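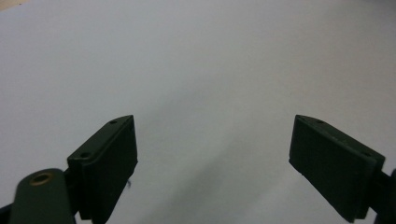 Jozef Jansen writes that after 1,000 cycles on the Baert controller his jaws still close to the same point, and that he would buy the hand-held version again before the Vetside.

Flositz two-finger gripper, hand-held
Fingers: dark green plastic, flat gripping faces, screw holes along the top edge
Linkage: brass-coloured bushing at the arm joint
Maximum load: 5 N per finger
Opening: 40 mm – wider fingers to order
Controller: Gristau or Baert, sold separately
Spare fingers are supplied in pairs. Screws are not included.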